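Flollis Kitchen Arm Simulator
Safety notice and replacement limits file, for owners of version 62

Product: Flollis simulated kitchen with one arm
Supplier: Sumemton
Article number of the limits file: 605
Price: free of charge for all owners of version 62

What went wrong

In version 62 the collision check between the arm and fixed furniture can switch off without a warning. This happens when a task is paused and then loaded again from a saved state. The arm continues to move, but the software does not report contact any more, and the gripper can pass through a dish rack or a cabinet door. In the simulation nothing is damaged. The danger comes later, when a path which was recorded in this condition is sent to a real arm.

The fault was reported to us by Elfriede Lehner of the company Aigner. She compared the contact log with the saved path and found that the log had stopped at the moment of reloading.

Which places in the kitchen to check

Please look first at paths near the counter and near the tall cabinets. The dish rack is the most difficult object, as its wires are thin and the arm must come close to them. The refrigerator handles are the second. 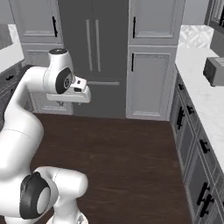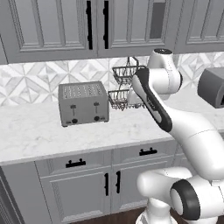 How to install the limits file

1. Close all running tasks. Do not only pause them.
2. Copy file 605 into the folder "limits" of your kitchen.
3. Start the simulator and open the contact log. The first line must say "furniture check on".
4. Load an old saved state and look at the log again. The same line must appear a second time.
5. Record your paths new. Paths from before the update cannot be repaired.

If the line does not appear in step 4, please do not send any path to a real arm, and write to our support. On Thursday the support is closed in the afternoon.

Compatibility

The file works with version 62 only. In version 71 the correction is already included. Customers who use the Firby path recorder must also restart the recorder after step 3, otherwise it keeps the old limits in its memory.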